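The kitchen table is losing its job, and I think we should give it back. In most homes I visit now, people eat at a counter, on a couch, or standing up. The table, if there is one, holds mail.

I don't say this as a scold. I ate over the sink for years.

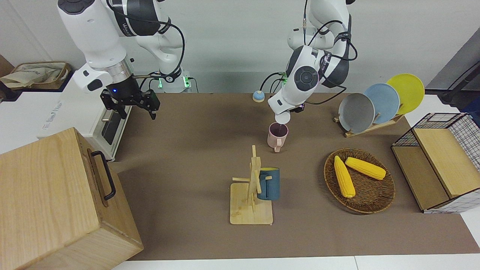
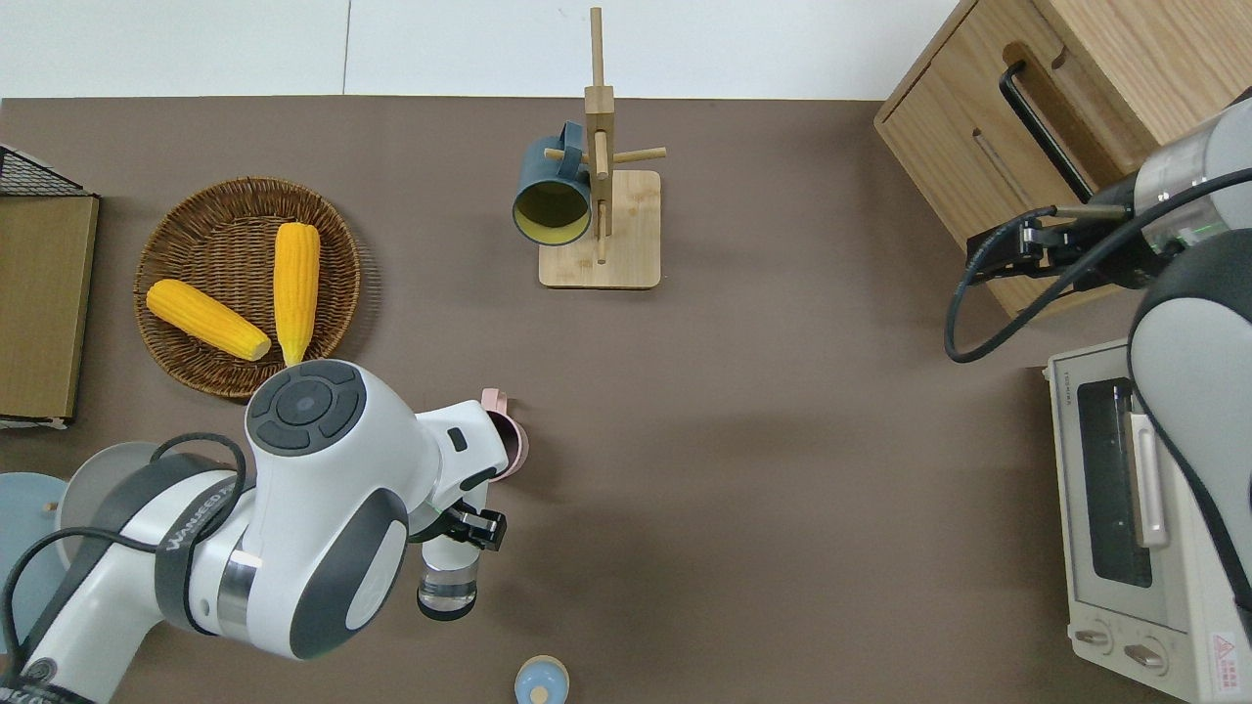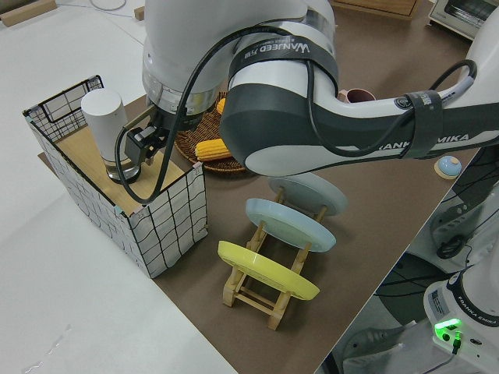
*Vol. 42, page 30*

My case for the table is a practical one. A table is the only surface in a home that can take any kind of work. You can shell beans on it, pay bills on it, fix a lamp on it and eat dinner on it, all in one day. A counter is too high to sit at without a stool and too narrow to spread out on. A desk belongs to one person. A couch is good for one thing, and it does that well enough.

Home builders have noticed that buyers like big islands, and they have shrunk everything else to fit them. When I was looking for an apartment in August, I saw a unit in a new building called Dason Court. The island had room for four stools in a row. There was no spot left for a table of any size. The agent told me that most tenants did not ask for one. I believe her. People rarely ask for what they have stopped using.

Four stools in a row is a poor way to eat. Everyone faces the stove. To talk to the person at the far end, you lean back and speak behind two other people. I have done this at dinner parties and gone home with a sore neck.

The usual reply is that space costs money, and it does. In my city a dining area can add more than 1,000 dollars a year to the rent. But the same homes find room for a media wall and a second bathroom sink. I have never met a couple who needed to brush their teeth at the same moment every day. Most of us do eat every day.

Another reply is that tables are expensive. New ones can be. The Grolitz store near me sells an oak model for 2,000 dollars, and it is handsome, and I would be afraid to put a hot dish on it. My own table came from a school sale. It has ink in the grain and one short leg, which sits on a folded piece of cardboard. I have cut bread, wrapped gifts and filled out tax forms on it, and it has not gotten any worse.

I would go further and say that an ugly table is better than a nice one. People relax around it. Children can use markers. You don't need mats or coasters, and you don't need to clear it completely before you start the next thing – you push the bread aside and open the laptop.

There is a limit to this, and I'll admit it. A table that is never cleared turns into a shelf. Ours did for most of a winter. What helped was a dull rule: anything still on it at six goes in a box by the door. The box fills up, and now and then someone has to dig through it for the scissors. I can live with that.

If you are furnishing a small place and can only afford one good-sized piece, skip the sofa for now. Buy the table and some chairs that don't match. You can sit in a chair and read. You can't roll out dough on a couch.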